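Stornberg 122 Mail Screening Cabinet

Tabletop X-ray cabinet for letters, padded envelopes and small parcels

Item 2140
In stock at our Erden warehouse. Price on request, and yes, we know how annoying that is.

Most suspicious packages are birthday presents. The rest are phone chargers, replacement parts for office chairs and, at one regional courthouse we supply, a great deal of homemade jam. The Stornberg 122 exists so that your mailroom can find this out without evacuating four floors and ruining the judge's lunch.

It sits on an ordinary heavy-duty table, plugs into an ordinary wall outlet and takes anything up to the size of a large shoebox. Put the item in, close the door, press the button. The picture comes up on the attached screen, with dense materials in one color and organic ones in another. Your operator then decides whether it's jam.

What it does

The door has two interlocks. If either one is open, the beam stays off, and no amount of leaning on the button will change its mind. Scans are saved automatically with the time and the operator's login, so when someone asks on Saturday who waved through the envelope, there will be an answer. Some customers consider this a feature.

Zoom, edge sharpening and reverse contrast are on physical keys. We tried a touchscreen on the earlier Sasaki model and learned a lot about what mailroom staff eat at their desks.

What it doesn't do

It will not detect powders reliably. No X-ray cabinet this size will, whatever the salesman told you. If powders are on your threat list, ask us about the Brasodberg downdraft bench, which pairs with this unit and costs more than you'd like.

It also doesn't replace training. A bored operator with a good machine will miss things that an alert one with a letter opener and a bad feeling would catch. One day of training at your site is included. It's taught by Yuzuki Nakajima, who brings her own box of test parcels and does not tell the class which ones are the nasty ones.

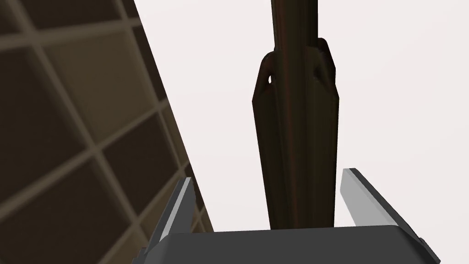 Bring two people to the training if you can, preferably two who don't take vacation at the same time. We've had one call too many from a building where the only certified operator was on a cruise.

In the box

Cabinet, screen and keyboard
Power cord
Key switch with 3 keys (please don't keep all of them in the same drawer)
Test piece for the morning check
Printed manual, 100 pages, of which the first six are the ones you need

Delivery and setup

The unit arrives on a pallet and needs two strong people or a lift table. We don't carry it up stairs. Measure your doorway before you order - inside the frame, with the door fully open. Registration rules for X-ray equipment vary by state, and the paperwork is yours to file, though we'll fill in the technical parts for you.

Orders placed before the end of April ship with the second year of service included. After that it's extra.

Questions go to Lungile Ngubane on the sales desk, who answers email faster than the phone. Please don't send him a sample parcel to look at.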